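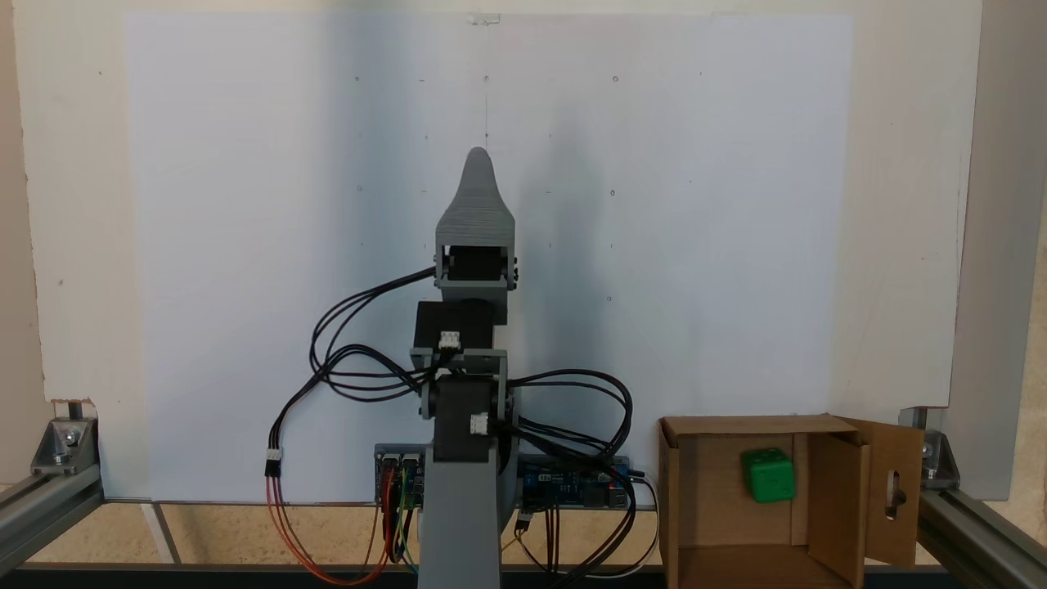 Hello, I'm Bouchra Bouzid and I teach small drawing classes in Doldale, mostly to grown-ups who haven't picked up a pencil since school. These are the things people ask me before they book. The one I get most is what to draw on at home, and my answer is always the same: get bigger paper than you think you need. A large white sheet stood up behind whatever you're looking at helps too, as it does behind the grey arm in my photo, where you can follow the outline of the upper part without a busy background getting in the way.

Do I need to be any good?

No! Half the group tell me they can't draw a straight line, and I can't either without a run-up. We start with warm-ups, circles and long strokes mostly, done from the shoulder. Your wrist will want to do all the work. Don't let it.

What are the circles for?

They get your hand moving and they teach you to judge a gap by eye. I ask for rows of them, pressed so lightly you can barely see them, and then lines joining one to the next.

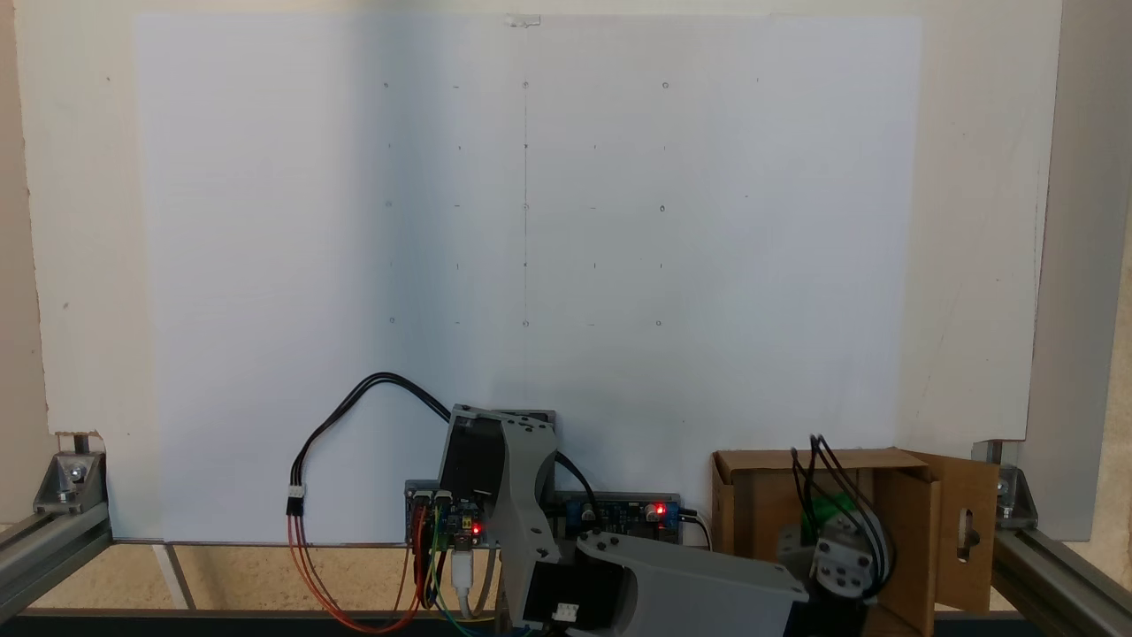
Go slowly the first time and a bit quicker the second. If they come out like potatoes, fine, carry on to the next row. I still do a page of these most mornings (with tea) and plenty of mine are potatoes.

What does it cost?

A course is 8 classes and costs £48, paper included. You can pay in two halves if that's easier — just tell me when you book.

Which pencils should I bring?

An HB and a 2B will see you through. Please don't spend a fortune. I bought a lovely tin of 200 coloured pencils years ago and I use perhaps four of them.

Can I miss a week?

Of course. I'll email you what we did, and you can catch up at the start of the next class while everyone's finding their seats and chatting.

What do we draw after the warm-ups?

Plain shapes first, so boxes, mugs, blocks, anything with clear edges. Then things with joints and bends, which are more fun and much more annoying. 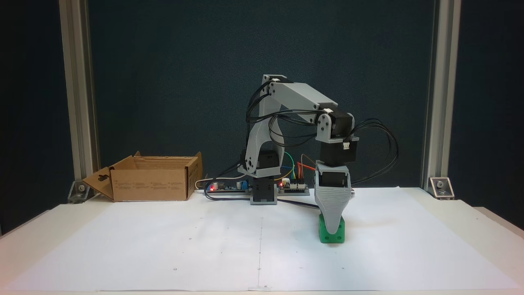
When does the next course start?

In February. Evenings are full, but I've got places left in the morning group, so do drop me a line.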